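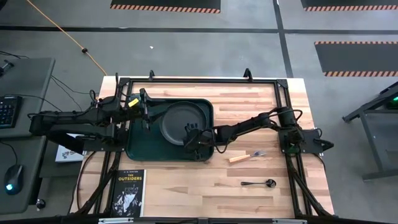
**楼主:木条与盘子**

大家好,我想请教一下托盘的问题。我的中文不是母语,如果写得不清楚,请原谅。我搬来这里以后,一直想给自己固定一套一个人吃早饭的餐具,每天早上拿出来就可以用。现在选的是墨绿色的长方形托盘,圆角,边有一点高。上面放一个深色的圆盘子,盘子靠右边放,左边留给杯子和面包。桌面是浅色木条拼的,有奶油色、浅棕色,也有一点红棕色,所以我觉得绿色放在上面很安静,很舒服。可是我太太认为太暗了,她说吃早饭应该用白色的盘子。请问各位怎么看?另外,叉子应该放在盘子的哪一边?

**2楼 Narnar**

我支持楼主。深色盘子放煎蛋很好看,蛋黄的颜色会特别明显。白盘子家家都有,没有什么意思。

**3楼 半碗粥**

我不同意楼上。深色盘子用久了,刀叉的划痕是灰白色的,很难看。我以前买过 Toden 的一套黑盘,不到一年就送人了。托盘用绿色没问题,盘子我投白色一票。

**4楼 木条与盘子(楼主)**

谢谢两位。划痕的事情我没有想到。我早饭一般只用叉子,不用刀,可能会好一点?我的叉子是木柄的,橙棕色,前面是不锈钢,四个齿。我试过把它斜着放在盘子前面,木柄朝左下,因为托盘右边和盘子之间剩下的地方很窄。

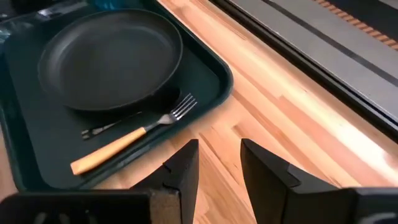
这样放有一个好处,端起托盘的时候手不会碰到叉子。不好的地方是,叉子斜着,看起来有点随便。我试过把盘子往左移,可是杯子就没有地方了。我的托盘还有一个小毛病:底是平的,盘子在上面会滑。从厨房端到阳台门口,要走二十六步(我数过,请不要笑),每次盘子都会自己跑到边上去。

**5楼 Grokadley**

叉子按规矩应该放左边,齿朝上,和盘子平行。斜着放是吃到一半休息的意思,我在餐厅工作的时候,领班每天都讲这个。

滑的问题很简单,剪一块防滑垫铺在里面就好,厨房用品店里都有卖。

**6楼 半碗粥**

在自己家里吃早饭,还要讲餐厅的规矩吗?我觉得楼主放在前面完全可以,手一伸就拿到。防滑垫我倒是同意,不过要买可以水洗的,不然面包屑都卡在里面。

**7楼 Grokadley**

楼主问的是“应该”放哪一边,所以我回答应该的放法。要不要照做,是他自己的事情。

**8楼 Wike**

插一句关于木柄的。不要泡在水里,也不要放洗碗机,胶会松。我有四把木柄叉子,两把就是这样坏的。洗完马上擦干,每隔一两个月用一点食用级矿物油擦一下,可以用很久。

拼接的木桌面也一样,要上油。我家那张用得很粗心,放了一个冬天的暖气旁边,木条之间就有缝了。托盘底如果有水,不要直接放在桌面上过夜。

**9楼 木条与盘子(楼主)**

谢谢大家,我学到很多。Wike 说的矿物油,一瓶三百毫升够用多长时间?桌面我只打算上一次薄的。

防滑垫我今天去看了,有浅灰色和透明的两种。透明的不会挡住绿色,我比较喜欢,但是摸起来有一点粘,不知道洗了以后会不会变黄。

**10楼 Wike**

只擦叉子的话,可以用好几年。桌面第一次会吸得比较多,要看木头有多干。先倒一点点,用旧棉布顺着木纹推开,等一个晚上再把多余的擦掉。

**11楼 Narnar**

透明的会变黄,我家的用了八个月就黄了。买浅灰的吧。还有,楼主不要换白盘子!

**12楼 木条与盘子(楼主)**

好的,那我买浅灰的。盘子的事情和太太商量过了,她用她的白盘子,我用我的深色盘子,托盘还是这一个。叉子我先放左边试一个星期,如果杯子放不下,就再放回前面。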